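3.2 示范数据的采集

在讨论模型结构之前，我们想先花一些篇幅把数据的来历讲清楚。这样做多少有些私心：项目开始的头几个月，组里大部分的时间和争论其实都花在了这一节所写的事情上，而翻看同类工作时，我们常常希望作者能在这里多说几句。所以下文难免写得细碎一些，还请读者多一点耐心；只关心结果的读者可以直接跳到第4节。

本文使用的数据集称为Trelberg，共收录1,257条由人遥操作完成的桌面推动示范，每条示范对应一句自然语言指令，例如“把绿色的星星推到红色的星星旁边”，或者“让圆柱离那一堆远一点”。任务本身看起来很朴素，只有推，没有抓取，也没有堆叠。我们选择它，是因为推动虽然动作简单，却对接触的位置和方向相当敏感：杆尖偏一点点，积木就会转起来，操作者便要绕到另一侧去补一下。这种“补一下”的动作在脚本生成的轨迹里很少见，而我们恰恰最希望模型能够从人的示范里学到它。

采集工作分布在五名操作者之间，每人每次连续操作不超过45分钟，中间必须休息。这条规定是Banafsheh Dehghan在试采阶段之后坚持加上的。她把试采的录像从头到尾看了一遍，发现操作者疲劳以后并不会更容易失败，只是会越来越偏爱同一种推法，总是从自己顺手的那一侧下杆。单看每一条都挑不出毛病，放在一起却让数据变得单调。我们后来很感激她的这份细心，因为这类偏差等到训练时再想去纠正，就已经相当困难了。

工作区是一块浅色木板，平放在带有规则圆孔的蓝色台面上。机械臂末端不装夹爪，只装一根圆头的深灰色长杆，所有动作都由它贴近板面完成。积木的颜色和形状有意做了重复，同一种颜色会出现在不同的形状上，于是指令里只说“红色的那个”往往不够用，操作者和模型都得把话听完。图3给出了采集时的工作区。

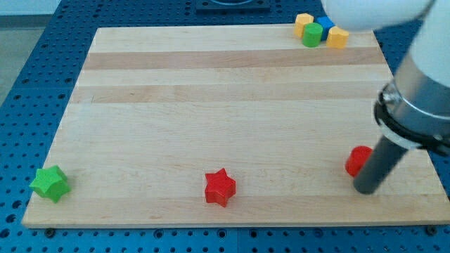

图3 采集中的工作区。红色圆柱紧邻杆尖，绿色与红色的五角星分处木板近侧的左部和中部，另有四块积木聚在远侧。

像图3这样近侧疏、远侧密的布局，是我们特别看重的一类。近侧的积木彼此隔得远，适合练习长距离的直推；远侧那一簇则完全是另一回事，要从里面单独推出一块，又不惊动它的邻居，操作者常常得先想一想从哪里进去。两种难度放在同一块板上，一条指令就可以从容易的地方走到困难的地方去。我们也试过每次都把积木重新均匀撒开，采集起来确实快得多，可是训练出来的策略一遇到挤在一起的积木就犹豫不决，在旁边来回试探，迟迟不肯下杆。

因此我们最后采用的办法是不复位：一条示范结束时积木停在哪里，下一条就从哪里开始，只有当某一块被推到板边、杆子不方便够到的时候，才由人用手挪回来。用这种办法得到的布局不太整齐，也说不上有什么统计上的漂亮性质，但它们都是推动这件事自然留下来的样子，与策略部署之后将要面对的情形更为接近。

指令的撰写与操作是分开进行的。我们先用自编的标注工具Astia记录连续的操作过程，再请没有参与操作的同事回看片段，用自己的话写下刚才发生了什么。起初我们给过一份建议句式，结果大家写得一模一样，读起来像是同一个人的手笔，于是很快就撤掉了。撤掉以后，句子长短不一，有人喜欢说“挨着”，有人喜欢说“靠拢”，也有人把方块叫作“骰子”。除了明显的错别字，这些说法我们一概保留了下来。

筛选环节比较宽松。凡是片段与指令明显对不上的，予以剔除；操作中途有失误、但随后补救回来的，全部保留。经过复核，最终又有19条示范因为标注者之间意见不一而被单独存放，没有计入前述总数，也没有用于训练。其中大多数分歧都落在“旁边”一词上：两块积木之间究竟隔多远还算旁边，大家的看法比我们预想的要分散。我们曾考虑过规定一个距离阈值，几经讨论还是放弃了，评测时改由两人独立判断，具体做法见第5节。

还有一处局限应当在这里交代。全部示范都在同一张台面、同一块木板上采集，光照也保持得较为均匀，因此数据集本身并不能说明策略换了环境以后会怎样。我们于12月另外补采了一小批改变光照的片段，只用作测试，相关结果列在附录B中。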